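Ticket 308 – white serving bowls, marks inside
Site: Sorngate kitchen
Opened: April 2018
Status: open, waiting on Vass
Priority: normal

Problem: bowls coming back to the shelf with bits and marks on the inside. Serving staff sending them back. Claltari wash program is on default, nothing changed that I know of. Need to know if it's glaze damage or just dirt before we order replacements. 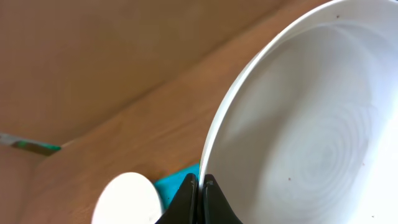 Colton Vachon
Kitchen equipment support, Serketden

Big white one first. Dark specks inside, tiny, four I can see, one up near the rim. Could be food, could be pinholes in the glaze. Faint rings down in the bottom are NOT the fault – look like throwing marks, leave them alone. Please don't let anyone scrub at those again.

Tried so far:
– fingernail on one speck, no luck either way
– hot soak 20 min, no change that I'd swear to
– checked rinse arm, clear
– filter had rice in it, cleaned, put back

Still to do: baking soda paste on the specks, then dry and recheck in dayight. If they stay put, log as glaze. 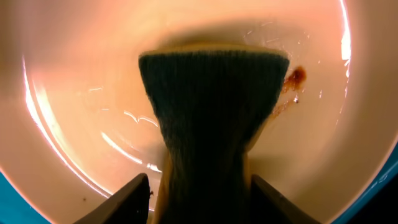 Stains are a seperate thing from specks so pls log them apart. Stuck-on sauce is a pre-rinse problem, we've had it before on ticket 189. Brown patch up on the side wall, reddish, shiny at the edge, looks like dried sauce or gravy. Green side of the sponge is fine for that, light pressure, warm water first. Don't go dry with it on the glaze.

Vass – can you confirm soap dose and whether pre-rinse is being skipped on the late shift? Also need the order code for the bowls in case.

Will update after the paste test. Leave ticket open.

CV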